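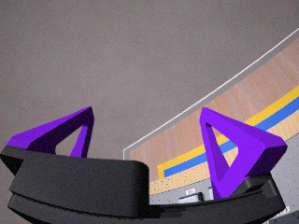
Workshop Tips: Working Beside the Arm

These notes are for anyone on the floor at Flirkcombe who shares a bench with one of the new arms. They replace the sheet that used to hang by the tool crib. Most of them came from people on the packing and sorting line, who have had an arm beside them since February.

Mark the bench before you mark the floor

Coloured tape on the bench is worth more than any sign. We use yellow for the outside line and blue for the inside one. Keep your own tools, mugs and paperwork outside the yellow. Anything left inside the blue is treated as work to be moved, so don't park your favourite screwdriver there while you answer the phone.

Tape lifts at the corners first. Rub the corners down with the back of a spoon and cut the ends square. If a strip has to come up, warm it with a heat gun on low and pull it back over itself slowly. Methylated spirits on a rag will take off the glue, but try it on an offcut first if the bench has been oiled.

Look after the fingertips

The open triangular tips are meant to give a little when they close on a part. They pick up dust and lose their grip well before they look dirty. Wipe them at the start of each shift with a damp cloth and a drop of dish soap, then a dry cloth. No solvent. Press each tip with your thumb and look on the inside corners for fine cracks, where they go first.

Keep 2 spare pairs in a labelled jar in the top drawer. Change both tips together, even if only one is worn, or small parts will sit crooked in the grip.

Try the new layout on screen first

When a job changes, the Sturano software lets you run the new layout on the computer before anyone shifts a bin. Use it. Laying out a station by hand used to cost us most of a morning, and half of that was carrying bins back to where they started. Screen runs are kind to you about glare, draughts and bent cartons, so allow time for a slow run on the real bench afterwards.

Save each layout with the job number and your initials. "New layout final 2" is no help to the afternoon crew.

Small parts

Tags, clips and short offcuts are what stop the arm most often. Put them in shallow trays with a non-slip liner — the ribbed stuff sold for kitchen drawers is fine, and you can cut it with scissors. Deep tubs are still best for hand work. White labels on a pale surface are easy to miss, for people as well as cameras, so use a dark liner for those.

What has changed in the jobs

The lifting and the repeat reaching have mostly gone. The Goodwin bench used to mean 229 cartons passed left to right in a shift, and sore shoulders by the end of it. The person there now sets up, checks the first few, clears stoppages and does the odd-sized pieces by hand.

It is a different sort of tired. You watch more and move less. Swap stations every 3 hours and stand up when you are screen-side. Several people have said they miss the company of a full line, so the tea break has been put back to one time for everybody, at 10 in the morning.

Training takes 18 hours, spread over normal shifts and paid as usual. Anyone can ask for it, including casuals. If you would sooner stay on hand work, tell your lead; the hand benches are not closing.

Before you reach in

Press pause, wait for the light to go steady, then put your hand in. Do this every time, including for a dropped label. Sleeves buttoned, lanyards off, long hair tied back.

Write stoppages in the book with the time and the part. A line is enough. The Tetico fitter reads it at each service visit, and three entries about the same tray will get the tray changed.

Tetico Workshop Notes, Flirkcombe | Contact the floor office | Copyright Tetico | Back to top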